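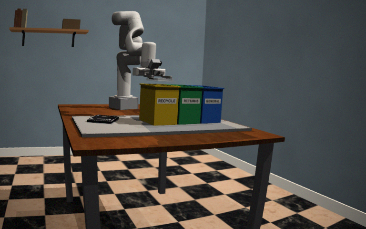

Render of a white robot arm over three coloured bins on a table.

How to keep the scorebook at a youth basketball game

When my daughter joined the under-13 team at Kallard, the coach asked the parents who could keep the score. I had played basketball as a boy, so I raised my hand, and I thought it would be easy. In the first game I lost two fouls and gave six points to the wrong girl. After that Boglárka Sipos, who has kept the book at the Bakos club for many years, sat with me for several games and showed me her way of working. I write it down for other parents who start from zero.

What you need

A scorebook or printed score sheets. Our league accepts both.
Two pens in different colours, for example blue and red. I do not use a pencil in the game, only before it.
A ruler, or any card with a straight edge.
A watch or phone to write down the starting time.
A flat place to write. If the hall gives you only a bench, bring a clipboard.

Before the game

Come to the table 25 minutes before the start. You will need most of this time.

1. Write the names of both teams, the hall and the starting time at the top of the sheet. The home team goes on the left side, or on the upper part if your sheet is vertical.

2. Ask each coach for the list of players. Copy the shirt numbers in order, from the lowest to the highest. In the game you search by number and not by name, and it is much quicker when the numbers are in order.

3. Read the numbers back to the coach aloud. This step I forgot in a game against Udeck, and a boy who was number 14 on my sheet had 41 on his shirt. The referee had to stop the game while we corrected it.

4. Ten minutes before the start, ask the coaches to mark the five players who will begin. Put a small cross next to each of them.

5. Agree with the person at the clock how you will speak to each other. We say the team first, then the number, then the points: "White, seven, two." The other person repeats it.

Writing the points

Most sheets have a running score, a long column of numbers for each team. When a player scores, you find the new total of the team and mark it. Next to it you write the number of the player.

For a normal basket, draw a diagonal line through the new total.
For a free throw, fill the new total with a solid dot.
For a three-point basket, draw the diagonal line and put a circle around the number of the player.

Let us say the team has 9 points and number 12 makes a normal basket. You draw a line through 11, and you write 12 beside it. The number 10 stays without a mark. If number 12 was also fouled and makes the free throw, you put a dot on 12 and write the shirt number one more time.

Please check with your league which marks it wants. In some small tournaments they use only the simple form, with 2 and 3 written in the row of the player and no running column. For the youngest groups there may be no three-point line, and then you can forget the circle.

Writing the fouls

The referee will come towards the table and show the number with the hands. Wait until the referee has finished. Number 32 is shown as three fingers and then two, and if you write after the first hand you will give the foul to number 3.

Write in the next free box of the player:

P for a personal foul
T for a technical foul
U for an unsportsmanlike foul

If there are free throws, add a small number for how many, so P2 means a personal foul with two shots. Then cross one box in the team fouls of this quarter. It is easy to forget this second part. Boglárka taught me to say it quietly each time: "player, team".

After the fourth team foul in a quarter, the next defensive fouls usually give free throws, so the table must show it clearly. We have a red plastic marker for this. When a player has five fouls, tell the referee immediately.

Time-outs and quarters

Write the minute of the quarter in the time-out box. Youth leagues differ in how many time-outs are allowed, so ask before the game.

At the end of each quarter, draw a thick line under the last score of both teams and change the pen. I use red for quarters one and three, and blue for two and four. Then write the points of the quarter in the small table at the bottom. The four quarters together must give the final score, plus any overtime.

Use the half-time to compare. Count the points of each player, add them, and see if they are the same as the running score. A mistake of two points is not hard to find at half-time. At the end of the game, with both coaches standing behind you, it is very hard.

When you make a mistake

Do not scratch over it until the paper is black. Draw one line through it, write the right thing beside it and put your initials. If you are not sure of something, wait for the next dead ball and ask the referee. Welington Araújo, who referees many of our Sunday games, told me that he prefers five questions in the game to one argument after it.

When the scoreboard and the book are different, the book is normally the official one, but the referee decides. Never change the book only because someone in the public is shouting.

After the game

Draw two lines under the final score and circle the last number of each team. Cross the empty boxes so that nothing can be added later. Sign it, ask the other table officials to sign, and the referee signs last. Take a photo of the full sheet before you give it away. Our sheet for the away game at Unari was lost in the post in January, and the photo saved us from a long exchange of emails.

How to practise at home

Take any full game on video, turn off the sound and keep the book for one quarter only. Compare your score with the one on the screen. When your quarter is right three times, try two quarters together. For the referee's hands, ask someone in the family to show you numbers while you look up from the paper, write and look up again. My daughter was very strict with me in this exercise, and we still do it on the bus to away games.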